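Give me the slow bus

I'll happily take the 202 over the express, and I think more people should try it. The express gets you downtown in 30 minutes. The 202 needs 80, wanders past the reservoir, and stops at every corner in Prillano. I love it!

You learn a town that way. I found my favorite bakery through the window (it smells of cardamom even with the doors shut), and I've read 11 novels on that route since December.

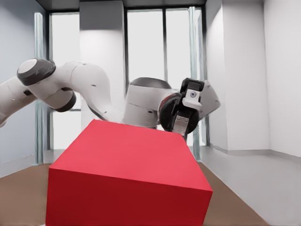
Wibisono
Contributing writer, Opinion
26 August 2024

The transit board wants to drop the 202 and put the money into more express trips. Please don't! Plenty of riders board at stops the express sails right past, and for them a faster bus is no bus at all. Keep both, post the timetable where people can read it, and let those of us with a free morning take the long way in.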